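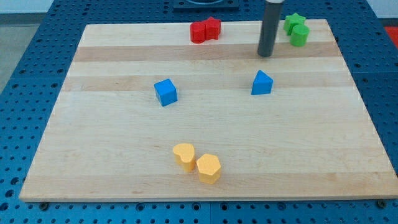

ok so I finally did the thing and looked at what we spend on groceries in a month. October, two adults, one kid who eats like a third adult. $728. I had to go sit on the porch for a minute

in my head it was $542, because that's the number I wrote on the fridge in like spring and never looked at again

first place it's going: the little store run. you know the one. you're out of milk, you go in for milk, you come out with milk and crackers and a rotisserie chicken and those fancy olives (I stand by the olives)

second place: lunch stuff. I buy lunch stuff and then I don't eat the lunch stuff. there was a bag of spinach in there that was basically soup

my friend Katherine Ríos has been doing one big shop every two weeks and I always thought that was for people with a chest freezer and a personality to match. she has a regular freezer. she just writes down dinners first and then shops for those dinners. wild concept

so I tried it! sat down at 9 pm with tea and wrote out ten dinners. three of them were tacos. my kid added "pancakes but at night" and I allowed it

it took me 25 minutes and most of that was arguing with myself over whether we like lentils. we like them in soup. we do not like them pretending to be meat

did the shop at Levasden because their produce is better, even though parking there is a nightmare. saved about $30 over what I'd normally spend on the same kind of cart – mostly from skipping the snack aisle

stuff I'm still stuck on: fruit. how do you buy two weeks of fruit. by day five it's either gone or fuzzy. is everyone just eating apples the second week??

also bread. I froze a loaf and now toast takes forever but sandwiches are weird and damp. tips welcome, I have a very average toaster

anyway week one is done, we've had one takeout night (planned! it was on the list!) and there's still half a pot of soup in there

will report back after the second pancake night – he's already asking for one

ok someone just told me to freeze the bread with paper between the slices. trying it tonight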